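古いテーブルクロスをカフェカーテンに仕立て直す

文・エレーヌ・ザカリアス(Kendura 手芸室)
更新日:20/11/11

引き出しの奥にあるリネンのテーブルクロスは、食卓が小さくなったり、真ん中に落ちないしみがついたりして、使われなくなっていることが多いものです。布としてはまだ十分に使えます。このページでは、そうしたクロスを窓の下半分にかけるカフェカーテンに仕立て直す手順をまとめます。棒を通すだけの袋縫いの形なので、カーテンテープもフックも使いません。直線縫いができれば作れます。

仕立ての順番は、洗う、調べる、測る、切る、脇を縫う、裾を縫う、上を縫う、仕上げる、です。時間がかかるのは調べるところと切るところで、縫うのはすぐ終わります。

用意するもの

・リネン、または綿麻のテーブルクロス
・ミシン糸(布と同じ色、または少しだけ薄い色)
・まち針、または手芸用クリップ
・チャコペン(水で消えるもの)
・裁ちばさみ
・金属の定規か方眼定規
・アイロンと霧吹き
・カフェカーテン用の突っ張り棒

糸はポリエステルの普通地用で構いません。手芸室では Wurava の生成りを使っています。一巻き470円で、小窓のカーテンなら一巻きで足ります。麻糸で縫いたいという方もいますが、家庭用ミシンでは糸が毛羽立って針穴に詰まりやすいので、最初の一枚には勧めません。

突っ張り棒は Dewulf の細いものを前提に寸法を書いています。太い棒を使う場合は、あとに出てくる袋の深さを変えてください。

1 先に洗う

しまってあったクロスは、きれいに見えても必ず一度洗います。古い糊が残っていると、アイロンをかけたときに茶色く焦げます。また、前の持ち主が水を通さずにしまっていた布は、最初の洗濯で縮みます。切ったあとに縮むと丈が足りなくなり、直しようがありません。

ぬるま湯に中性洗剤を溶かし、たたんだまま沈めて一晩置きます。翌朝、水が黄色くなっていたら替えます。黄ばみの強いものは酸素系漂白剤を使いますが、色糸の刺繍があるものには使わないでください。赤と紺は特に色が出やすい糸です。心配なときは、裏側の糸端を湿らせた白い布で押さえ、色が移るかどうかを見ます。

すすぎは水が澄むまで行います。脱水機は短時間だけ回し、しわが深くつかないうちに取り出して、竿に二つ折りでかけて干します。完全に乾く前、手で触って少し冷たいくらいのときにアイロンをかけると、布目が整います。乾ききってしまったら、霧吹きで湿らせてしばらく丸めておいてください。

アイロンは裏からかけます。ダマスク織りのように光沢で柄を見せる布は、最後に表からも軽くかけると柄が出ます。刺繍のところは、厚手のタオルの上に表を下にして置き、裏から押さえます。

2 布の状態を調べる

乾いた布を窓の前にかざして、光に透かして見ます。平らに置いて見るだけでは、薄くなったところがわかりません。古いクロスは、テーブルの角が当たっていた線と、たたみじわの線が弱っています。

見つけたところにはチャコペンで印をつけます。穴は丸、しみは三角、薄くなったところは斜線、というように分けておくと、あとで型を置くときに迷いません。指で軽く引いてみて、織り糸が動いてしまうところは使えないと考えてください。カーテンは日光が当たる分、テーブルの上よりも布が傷みます。

しみは、位置によっては隠せます。裾の折り返しの中、脇の縫い代の中、上の袋の裏側なら、表からは見えません。ただし窓にかけると光が通るので、濃いしみは折り返しの中でも影になって出ます。かざしてみて気になるものは避けます。 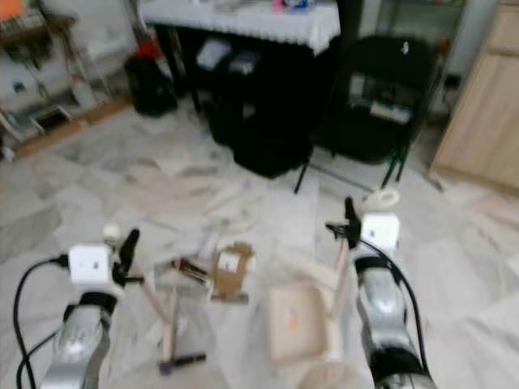

真ん中に穴があるクロスでも、カーテンにできますか。
穴を避けて左右から一枚ずつ取り、二枚開きのカーテンにすれば使えます。中央をまっすぐ切り離し、それぞれの切り端を脇の縫い代にします。二枚にすると縫い代が増えますので、切る前に幅を計算し直してください。

3 窓を測る

測るのは、棒を渡す位置の内側の幅と、棒の上端から仕上がりの裾までの丈です。窓枠の内側に突っ張る場合、幅は上、中ほど、下の三か所で測り、棒をつける高さの数字を使います。古い家では窓枠が少し歪んでいて、上と下で数字が違うことがあります。

丈は窓台に届くまで取るか、少し浮かせるかを先に決めます。台所の窓では、裾が窓台につくと結露や水はねを吸って黒ずみます。指一本分浮かせるのが無難です。居間や階段の窓なら、ちょうど届く丈でも困りません。

棒の高さは、窓のちょうど半分にすると間が抜けて見えることがあります。桟がある窓なら桟に合わせ、ない窓なら半分より少し上にします。仮に棒だけを渡し、部屋の反対側と外から見て決めてください。外から見てどこまで隠したいかで、高さは変わります。

4 寸法を計算する

幅の計算
棒の幅 × ひだの倍率 + 脇の縫い代4cm

ひだの倍率は、厚いリネンなら1.3、薄手なら1.5を目安にします。刺繍やダマスクの柄を見せたいときは、倍率を下げてほとんど平らにかけます。柄はひだの中に入ると見えなくなります。

丈の計算
仕上がり丈 + 上の袋の分 + 裾の折り返しの分

上の袋は、幅6cmに1cmの折り込みを足します。裾は、7cmに1cmの折り込みを足します。したがって、仕上がり丈に15cmを加えた長さが切る長さです。

袋の6cmは、棒が通る部分と、その上に立つひだの飾りの部分を合わせた深さです。飾りがいらない場合は浅くできますが、棒の太さぎりぎりにすると、洗うたびに通すのに苦労します。平らに置いた袋が棒の直径の二倍あれば、楽に通ります。

裾の7cmは深めに見えるかもしれません。リネンは軽くはねやすいので、裾に重さが必要です。薄手の布なら、ここを減らさないほうが形よく下がります。

クロスのもとの縁を裾に使う場合は、裾の分を足しません。ヘムステッチやレースの縁がついたクロスなら、ぜひそのまま裾に使ってください。この場合、切る長さは仕上がり丈に7cmを足したものになります。偶然、裾の折り返しと同じ数字ですが、こちらは上の袋6cmと折り込み1cmの合計です。取り違えが多いところなので、紙に図を描いてから進めることを勧めます。

もとの脇の縁もしっかりしているなら、脇もそのまま使えます。四辺のうち三辺が使えれば、縫うのは上の袋だけで済みます。

5 布目を通して切る

リネンを型紙どおりに切っても、布目が曲がっていると、かけたあとで裾が斜めになります。切る線は、定規で引く前に、織り糸を一本抜いて決めます。

切りたい位置の端に小さく切り込みを入れ、横糸を一本、針の先ですくい出します。それをゆっくり引くと、布に細い筋ができます。途中で糸が切れたら、筋が消えたところからまたすくい出して続けます。筋に沿ってはさみを入れれば、布目どおりに切れます。

古い布は糸が弱っていて、何度も切れることがあります。そのときは無理に引かず、残った筋の延長を定規でつなぎます。ダマスクは糸が見分けにくいので、明るい日中に作業してください。

切った端はほつれます。縁かがりをしておくか、すぐに次の工程へ進みます。途中で日を置くなら、端から少し内側に粗いミシンをかけておきます。

初めてリネンを縫う場合は、残り布を20cm角に切り、試し縫いをしてください。針は普通地用の14番から始め、縫い目が飛ぶようなら新しい針に替えます。糸調子は、裏に下糸が浮いていないことを確かめます。折り返しを重ねた厚いところも、試しに縫っておきます。
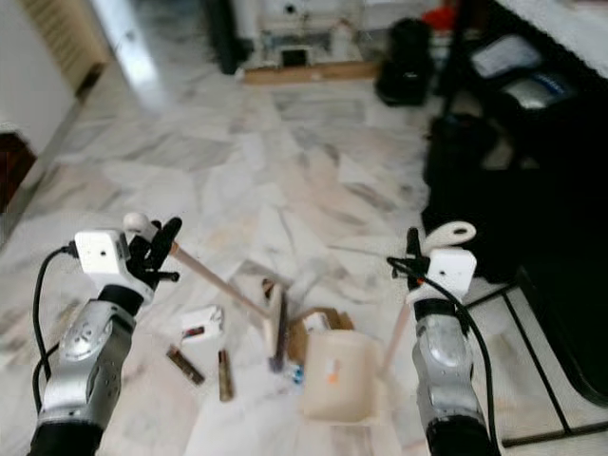
白とグレーの大理石タイルの床と、淡い色の細い木の棒

6 脇を縫う

脇は1cmの三つ折りにします。まず端を1cm折ってアイロンで押さえ、もう一度1cm折ってまた押さえます。先に折り目をつけておけば、まち針は少しで済みます。リネンは折り目がよくつく布なので、ここはアイロンに仕事をさせてください。

縫い目は折り山の際を通します。針目は少し大きめの3mmにします。細かい針目で縫うと、古い布では針穴が並んで、そこから裂けることがあります。

縫い始めと縫い終わりの返し縫いは短くします。何度も往復すると硬い塊になり、上の袋に棒を通すときに引っかかります。弱った布なら返し縫いをせず、糸端を長く残して裏で結びます。

二枚開きにする場合は、左右を続けて作業し、裾の高さがそろっているかをこの段階で見比べておきます。

7 裾を縫う

裾は1cm折ってアイロン、次に7cm折ってアイロンの順です。7cmのほうは、厚紙に線を引いた物差しを作って折り目に挟むと、端から端まで同じ深さになります。

縫う前に、いったん棒の位置に仮留めして吊るしてみます。上の端は袋の分だけ裏へ折り、まち針で留めます。そのまま一晩吊るしておくと布が落ち着き、本当の丈がわかります。リネンは自分の重さで少し伸びるので、急がない方は必ずここで一晩置いてください。

丈が決まったら裾を縫います。表に縫い目を出したくない場合は、手でまつります。糸を強く引くと表にくぼみが出るので、ゆるめに渡します。ミシンの場合は裏を見ながら、折り山の際を縫います。

裾の両脇は、折り返しの口が開いたままになっています。口を細かくまつって閉じておくと、洗濯のときに中にほこりがたまりません。

8 上の袋を縫う

上の端を1cm折り、さらに6cm折ってアイロンで押さえます。縫い線は二本です。

下の線は、折り山の際に縫います。上の線は、そこから棒が楽に通る幅だけ離して、平行に縫います。二本の線の間が棒の通り道で、上の線より上がひだの飾りになります。上の線を縫う前に、粗いしつけをかけて実際に棒を通してみてください。通ったらしつけの線どおりに縫います。

平行に縫うには、ミシンの針板に紙のテープを貼り、それを案内にすると簡単です。チャコペンで線を引いてもよいのですが、アイロンの熱で定着してしまうペンもあるので、先に試し布で確かめます。

飾りがいらない方は、下の線だけを縫います。この場合はカーテンの上端が棒の上にかぶさるだけになり、すっきり見えます。

9 刺繍や文字のあるクロスの場合

花嫁道具だったクロスには、隅に頭文字の刺繍が入っていることがあります。Zarnau の市で手に入れた一枚にも、隅に白糸の組み文字がありました。こういうものは、切り落とさずに裾の片側へ来るように型を置きます。

裾から少し上がったところに文字が来ると落ち着いて見えます。折り返しの線が文字にかかるなら、折り返しを浅くするか、もとの縁をそのまま裾にします。二枚開きで片方だけに文字があるときは、もう片方に無理に何かを足す必要はありません。

白糸の刺繍は、光が後ろから当たると影絵のように濃く見えます。昼間は部屋の中から、夜は外から模様が出ます。裏の糸の渡りも透けますので、かける前に、長く渡った糸の端を短く始末しておきます。

10 小さな穴と薄いところの直し

避けきれなかった小さな穴は、縫う前に繕います。同じクロスの残り布から抜いた糸を使えば、色も太さも合います。布と違う糸で直すと、洗うたびに色の差が出てきます。

穴の周りの、まだしっかりしているところから針を入れ、縦に糸を渡し、次に横から一本おきにすくっていきます。糸は引ききらず、折り返しに小さな輪を残します。洗うと糸が縮むので、その分のゆとりです。

薄くなったところには、裏から薄い綿の布を当てて、ごく小さな針目で留める方法もあります。ただし、窓では当て布の形が透けます。四角く切るより、角を丸くしたほうが目立ちません。透けるのが気になるなら、その部分がひだの奥に入るように寄せて調整します。

よくある失敗

裾が波打つ
アイロンで折り目をつけずに縫うと起こります。ほどいて湿らせ、布目をまっすぐに引き直してから縫い直します。押さえの圧が強すぎる場合もあります。

棒が途中で止まる
縫い代の端が袋の中で引っかかっています。棒の先にビニール袋の切れ端をかぶせて輪ゴムで留めると通ります。金属の棒の切り口で布を裂くことも防げます。

片側だけ長い
布目が曲がっているか、窓枠が歪んでいます。カーテンを左右逆にかけてみて、長い側も入れ替わるなら布、入れ替わらないなら窓です。窓のほうなら、棒を水平に直すより窓枠に合わせたほうがきれいに見えることもあります。

洗ったら丈が詰まった
最初の水通しが足りなかった場合です。少しの差なら、湿っているうちに縦に引きながら棒にかけると戻ります。

かけたあとの手入れ

台所のカーテンは月に一度、ほかの部屋は季節の変わり目に洗います。洗濯ネットに入れ、弱い水流で洗い、濡れたまま棒に通して窓に戻せば、アイロンはほとんどいりません。下に水が落ちるようなら、窓台にタオルを敷いておきます。

糊をつけるなら薄くします。濃い糊は折り目で布を割ります。しまう期間があるときは糊を落とし、たたまずに紙筒に巻いて保管してください。

日の強く当たる窓では、左右や表裏をときどき入れ替えると、傷みが片寄りません。手芸室の南側の窓にかけたものは、三月に入れ替えるようにしています。

残り布の使い道

20cm角の試し布は、捨てずに取っておきます。あとで繕うときの糸になりますし、新しいしみ抜き剤を試すのにも使えます。細長く残ったところは、カーテンをまとめるタッセルになります。二つに折って縫い、表に返して、両端に糸の輪をつけるだけです。

もっと小さな端切れは、ラベンダーを入れる小袋にしたり、銀器を磨く布にしたりします。よく洗われたリネンは毛羽が出にくいので、グラスを拭くのにも向いています。

読者からの補足

ダーシー・ポワリエさんから、突っ張り棒の跡が窓枠につくのを防ぐには、棒の両端に薄いフェルトを挟むとよい、との便りがありました。フェルトは棒の端と同じ大きさに切り、はみ出さないようにします。

ジェイド・ボーリューさんは、裾の折り返しの中に細いチェーンを入れているそうです。洗うときは抜いてください。金属の種類によっては、湿った布に錆が移ります。

寸法の計算で迷った方は、窓の幅、丈、クロスの大きさを書いて Kendura の手芸室までお送りください。返事には数日かかります。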